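Date: 24 Mar 2021
From: Gülizar Keskin
To: tableware-plastics list
Subject: Re: Nested tumblers binding, and which bowls to store with them

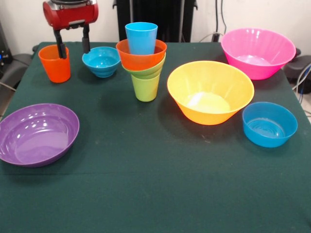 I have now read through the old thread from September as well as Tullis's message, and I think two separate faults are being treated as one. I will take his points in order.

> We have the Plisley tumblers in the hall kitchen, mixed colors, and they
> bind when stacked. Some come apart with one hand, others need a twist and
> a second person. I have tried drying them longer. The previous set
> (Castgate) never did this. Is it the plastic or the way we stack?

Mostly the way you stack, with a contribution from the shape. A tapered tumbler nests until one of two things stops it: a ledge or set of ribs inside the cup below, or the wall itself. If there is a ledge, the stack height is fixed and the cups come apart easily. If there is no ledge, the cup keeps going down until the two walls meet, and every bit of weight on top drives it further in. Run a finger around the inside near the base. If you feel nothing, you have the second type.

The Castgate cups I own have three small ribs at the bottom. That would account for the difference you noticed, assuming yours were from the same molding.

> Does it matter if different colors go in the same stack? Someone here
> insists that it does.

It can, a little. Different colors are often molded in different batches, and shrinkage varies with pigment and cooling. In my stack two green cups at the bottom sit properly one inside the other. The orange cup above them sits askew, and the blue one goes into the orange. I would not draw a conclusion about orange cups from that, as a cup put in crooked will stay crooked if the walls grip on one side. Take it out, turn it a quarter, and lower it straight. If it tilts again in the same direction relative to its own rim, the cup is out of round. If it tilts in the same direction relative to the cup below, look at the lower one.

A tilted cup is the usual cause of binding. The contact is on two short arcs instead of the full circle, the pressure there is higher, and when someone pulls straight up it locks. Rock it back toward the low side first, then lift.

> How high can we go? The shelf takes 18.

The shelf may take 18, but the bottom cups will not like it if yours have no ledge. Start with stacks of four and see if the bottom one releases cleanly after a week. The old Sezer catalog, number 1088 if anyone still has it, gave a nesting limit for each tumbler, and I wish the current sheets did the same. Storage temperature matters too. A stack put away straight from the dishwasher will tighten as the outer cup cools and contracts onto the inner one. Let them reach room temperature singly, mouth down on a rack.

> Last thing, the bowls. We have shallow ones and deep ones and they end up
> inside each other.

Keep them apart. My small blue bowl is shallow with a slightly flared rim, and the large yellow one is deep and cone-shaped, with a base much narrower than the rim. A small round bowl dropped into a deep cone comes to rest on its rim partway down, and it wedges the same way a cup does, only with less to get hold of. Shallow with shallow, deep with deep, and a sheet of paper towel between the deep ones if they have scuffed.

On the surface for sorting: I use a dark green cloth over the table. Bright cups show up well against it and a lean in the stack is easier to judge. The drawback is that it shows every speck of lint, and a wrinkle or fold line under the base will produce a lean of its own – smooth it out before blaming the cup.

For cups that are already stuck, cold water in the inner one and warm (not boiling) water around the outer one, two minutes, then rock and lift. Do not use oil. It gets them apart once and you then have to wash it off both walls.

Tullis, if you can tell me whether there is a ledge inside yours, and whether the ones that bind are always the same pairs, I can be more definite. Marking the bases with a grease pencil is enough to keep track.

Gülizar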